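Chapter 4
Reading a Floor: How Stone Age Camps Become Evidence

I dug my first hearth badly. It was a Friday, close to quitting time, and I was so pleased to see a dark stain coming up in the sand that I went straight down through the middle of it with my trowel. By the time somebody stopped me, I had a lovely clean hole and almost no hearth. What I had thrown in the bucket was the edge, and the edge was the part we needed.

I tell that story to every class (they enjoy it more than I do) as it gets us right to the subject of this chapter. In the last three chapters we looked at tools one at a time: how a flake comes off a core, how you tell a scraper from a broken blade, what wear on an edge can and can't tell you. Now I want you to stop picking things up. For the next thirty pages or so, we care about where things lie.

4.1 What counts as a floor

Archaeologists use the word "floor" pretty loosely. We don't mean boards or tiles. We mean a surface that people lived on for a while, long enough to drop things on it, and that was then covered over before too much could wash or blow away. A few inches of windblown silt will do the job. So will a flood, if it's a gentle one.

The site I'll keep coming back to is Skurkholm, a low sandy rise beside what used to be a lake. The main floor there gave us 3,018 pieces of worked flint, and every one was plotted in three dimensions before it was lifted. That sounds like a lot until you learn that one person making one ax can leave several hundred chips in an afternoon. So the question isn't how many pieces there are. I'd much rather know how they bunch up.

And they do bunch up! Of those pieces, 875 came from a single patch you could cover with a bedsheet, right beside a hearth (a different hearth, dug by someone more careful than me). Most of them were tiny. Tiny chips matter because people don't bother to tidy them. You might carry a big core to the other side of camp, or toss it in the lake, but the little stuff stays where you sat.

4.2 Drop zones and toss zones

Think about any place where people eat and work. Small things fall close to the body, and bigger things get pushed away or thrown over a shoulder. Around an outdoor fire you often get two rings: an inner one of crumbs, chips and bone splinters, and an outer one of larger trash. We call these the drop zone and the toss zone, and once you've seen them on a plan you'll start seeing them at every cookout you go to.

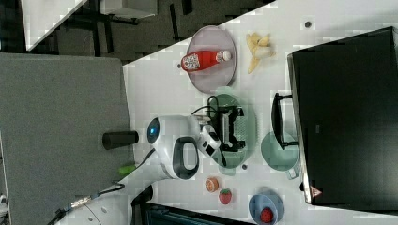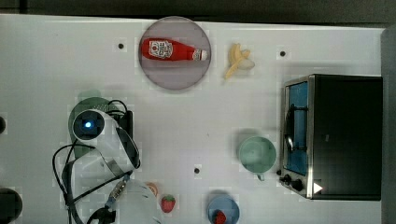
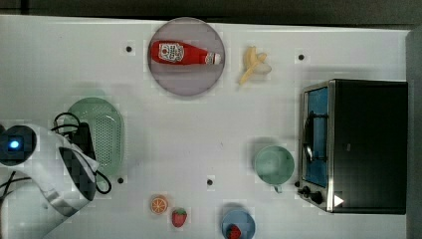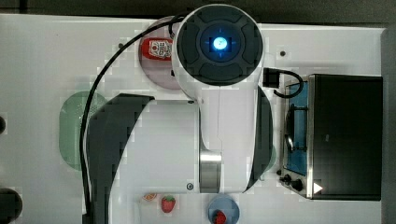 4.3 When the floor lies to you

Now for the bad news. Floors move. Worms drag small pieces down, roots push them sideways, and frost lifts the big ones. Burrowing animals are the worst of the lot. At Pallora, a rock shelter with a beautiful thick sequence, we found two halves of the same blade in layers we'd been treating as separate visits. They fit together perfectly, and they lay 82 centimeters apart in depth. One badger, probably, and there went a whole section of my report.

Fitting broken pieces back together is called refitting, and it's still the best check we have. If pieces from one core all turn up within a single layer, you can trust that layer a bit more. If they're scattered up and down the section, be suspicious of everything, including the charcoal you were about to send off for dating.

Slope is the other big one. Csonka looked like a tidy row of work areas until we mapped the old ground surface and saw that everything had slid downhill and piled up against a line of boulders. The "row" was just the boulders. I'd already drawn the little work areas in colored pencil, too.

4.4 One visit or many?

Suppose your floor hasn't moved much. You still have to ask how long people stayed, and whether they left and came back. A single short stop tends to leave one clear hearth and a simple scatter. Repeat visits blur things: old hearths get cut by new ones, rings overlap, and somebody sits down on last year's trash. At Drorkow there are places where I can count on nothing at all, and I've stared at that plan for years.

Before you go on to the case studies, try the exercise my own students do each September. Take a sheet of graph paper, pick a spot where people have been sitting outdoors, and map everything they left within a square 30 feet on a side. Mark size as well as position. Don't ask anyone what went on there until your map is finished, then write down what you got wrong and bring both sheets to class.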